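Break Room and Pantry Working Group
Minutes of the May meeting
Location: Belton building, second floor meeting room
Chair: Consuelo Tejada
Minutes: Michalski
Present: Tejada, Michalski, Lostia, Mestico (stockroom)
Apologies: none received

1. Opening and previous minutes

The chair opened the meeting at 3 p.m. The minutes of the previous meeting were accepted with one correction. Item 4 had recorded the lower cabinet as "cleared". It should read "cleared except for the paper goods", which were still in place and remain there now.

Michalski asked that corrections be sent in writing before the meeting where possible. Agreed.

2. Actions carried forward

2.1 Shelf labels. Lostia has replaced the labels on the dry goods shelves. The old labels were handwritten and several had come off. The new ones are printed on the label maker in the stockroom and fixed to the front edge of the shelf, left side. The tape does not hold well on the painted shelf nearest the door, and that shelf will be wiped down and relabeled. Action remains open for that shelf only.

2.2 Sink strainer. Replaced. Closed.

2.3 Refrigerator door seal. Mestico reported that the seal has a gap at the lower hinge corner. Cleaning the seal and its groove made some difference, but a strip of paper closed in the door can still be pulled out at that corner without resistance. The building office has the part number and has not given a delivery date. Open.

2.4 Cup storage. The cups have moved from the counter to the upper cabinet. Two requests came in to move them back. After a short discussion it was decided to leave them in the cabinet until the next meeting and then review. Open.

3. Drinks: storage and rotation

3.1 Mestico presented the proposed shelf plan. At present bottled drinks are put wherever there is room, and new deliveries go in front of the older stock. The result is that older bottles collect at the back of the shelf. The plan gives each kind of drink one lane, front to back, with new stock loaded from the rear. The refrigerator shelves lift out far enough for this to be done without emptying them.

3.2 Lane order, from left to right when facing the open door: still water, sparkling water, unsweetened tea, sweetened tea, zero sugar drinks, juice. Lostia asked whether the two tea lanes could be combined. Mestico replied that people pick up the wrong one when they are mixed and put opened bottles back. The lanes stay separate.

3.3 Sorting rule for zero sugar drinks. There was some disagreement about where a zero sugar tea belongs, as it could go either with the teas or with the zero sugar drinks. The chair proposed that the claim on the label should decide the lane, and the type of drink should decide the position within the lane. A tea marked zero sugar therefore goes in the zero sugar lane, at the lower shelf level. Agreed by all present. Michalski asked for the rule to be posted inside the pantry door in one sentence. Action: Lostia.
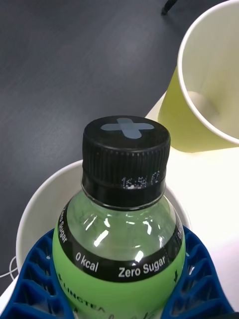 3.4 Date checks. Mestico explained that codes are not in the same place on every product. Some are on the shoulder, some on the base, and some on the black band under the grip of the cap, where small white characters are hard to make out under the pantry light. Reading these one at a time slows the check down. Two options were put forward:

Option A – write the delivery month on the case before it is opened, and check by case only.
Option B – write the delivery month on each cap in marker when the bottles are shelved.

Lostia preferred option B, as bottles are separated from their case once they go into the refrigerator. Mestico pointed out that marker does not show on a dark cap and that a paint pen would be needed. Michalski noted that a delivery month is not the same as a best-by date and should not be treated as one. The chair agreed and asked that the printed code continue to be read at the monthly check, with the written month used only for rotation.

Decision: option A for stock kept in cases in the pantry, option B for bottles moved to the refrigerator. A white paint pen will be kept on the hook beside the shelf plan. Only the month is to be written, as a number, with no initials or other marks.

3.5 Unreadable codes. If a code cannot be read, the bottle is to be set aside on the tray marked "check" and compared against the case it came from. If the case is gone, the bottle is used first or discarded at the discretion of the person doing the check. No further approval is needed for a single bottle. For a full case the stockroom is to be told.

3.6 Clear bottles and light. Lostia asked whether drinks in clear bottles should be kept away from the window. The pantry window faces the loading area and the upper shelf gets sun in the late afternoon. Mestico will move the clear bottles down one shelf and use the upper shelf for paper towels and filters. No cost.

4. Recycling of bottles and caps

4.1 The collection notice posted by the building office asks for bottles to be emptied and the caps put back on. The sheet above our own bin says to remove the caps. The sheet is older than the notice and will be taken down. Action: Michalski.

4.2 Bottles with liquid left in them are still being put in the bin. The bin liner leaked twice since the last meeting and the floor under it had to be mopped. The chair asked for the bin to be moved next to the sink so that bottles can be emptied first. The space beside the sink is 15 inches wide and the present bin does not fit. Lostia measured a narrower bin in the storage room at 11 inches, which leaves clearance for the cabinet door. It will be tried until the next meeting.

4.3 The narrower bin will need to be emptied more often. Mestico agreed to add it to the end-of-day round. If this does not work, the present bin goes back to its old location and a small drain tray will be considered.

4.4 Labels. A question was raised on whether full-length labels need to be removed before recycling. The notice does not mention them. Michalski will ask the building office. Until there is an answer, labels stay on.

5. Counter and cabinets

5.1 The counter left of the sink is to be kept clear as a work surface. Items now stored there are the kettle, the sugar jar, the tea tins and a stack of trays. The kettle stays because of the outlet. The sugar jar and tins go to the shelf above. The trays go upright in the slot beside the refrigerator.

5.2 Lower cabinet. The paper goods referred to in the corrected minutes are to be counted and moved to the upper pantry shelf together with the items in 3.6. Action: Mestico.

5.3 Cabinet hinge. The right-hand door of the corner cabinet drops when opened. The upper hinge screw has worn its hole and tightening does not hold. Lostia proposed a longer screw. Michalski warned that a longer screw may come through the side panel and asked for the panel to be measured first. Agreed.

5.4 Cleaning cloths. Used cloths are to go in the bag on the back of the pantry door and not over the faucet. Clean ones are in the second drawer.

6. Supplies and ordering

6.1 The order sheet has 17 lines at present. Several have not been used since the sheet was drawn up. Michalski proposed deleting lines for products no longer stocked and adding one line for paint pens. Agreed.

6.2 Drinks are to be ordered by lane, using the same names as the shelf plan, so that the person receiving the delivery can shelve it without asking. Substitutions made by the supplier should be written on the sheet by whoever opens the case.

6.3 Lostia asked for a minimum level in each lane. Mestico suggested that a lane should be reordered when the front row is the only row left. The chair asked for this to be tried before any numbers are set. Agreed.

7. Other business

7.1 Mestico noted that the pantry light switches off on its timer while someone is still inside. The timer is set to 3 minutes and there is no sensor. The chair will request a longer setting.

7.2 Michalski asked whether personal bottles in the refrigerator should be named. The existing rule is that personal items go in the door and carry a name. It has not been applied to drinks. From now on it will be – unnamed bottles found in the door will be moved to the "check" tray and kept there until the end of the week.

8. Summary of actions

Lostia: relabel the shelf nearest the door; post the sorting rule inside the pantry door; set up the narrower bin; measure the corner cabinet panel.
Michalski: take down the old recycling sheet; ask about bottle labels; revise the order sheet.
Mestico: follow up on the door seal; set up the drink lanes; move clear bottles, filters and paper goods; add the bin to the end-of-day round.
Tejada: request a change to the light timer; obtain a white paint pen.

The meeting closed at 4:15 p.m. The next meeting will be held in the same room. Items for the agenda go to Michalski.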